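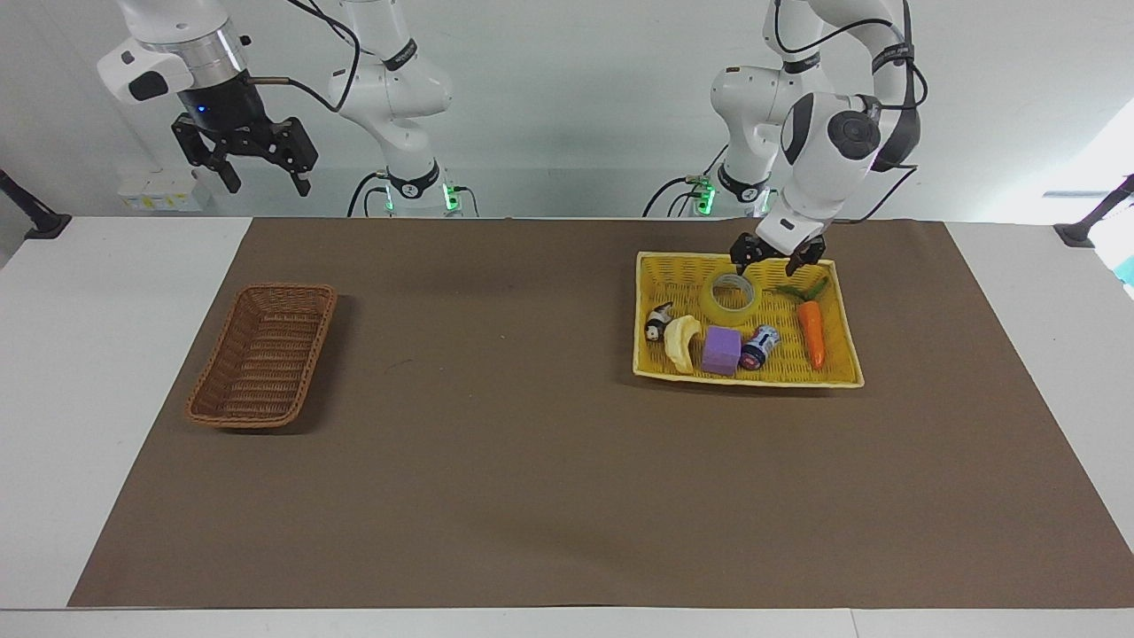 dmets_shop
Went to the open day at Mivham on Saturday. Two hours on the bus, worth it. They had a two-arm setup running a sorting demo, yellow tray on one side and a wicker basket on the other. When I got to the rail the left arm had its fingers open right over the roll of tape, with a penguin, a toy carrot and a purple cube still in the tray. They let you ask anything. I asked about cycle time and got a straight answer, 12 seconds an item.

Zullholm
12 seconds is slow. My nephew would have that tray cleared before the arm got to the carrot.

kp_braleo
It's a demo, speed isn't the point. Nothing in that tray is the same shape. Try clear tape with a cheap depth sensor and tell me how it goes.

Zullholm
We did, at my old job. It saw straight through the roll. We ended up putting a paper band on it.

kp_braleo
So you know why it's in there.

dmets_shop
The woman running it said tape was the one she got asked about most. I didn't think to ask what sensor they use.

oldbelt
Did they show anything with real parts? Toys are fine for kids but I have 200 castings a shift to move.

dmets_shop
Not at that table. There was a conveyor in the next hall but the line was too long and I wanted lunch.

oldbelt
Figures. I'll skip it then.

kp_braleo
I wouldn't. The Đoàn people had castings at the February one, and they stayed late to talk if you brought a sample.

Zullholm
Is parking still behind the loading dock?

dmets_shop
No idea, I took the bus. The 512 stops across the street.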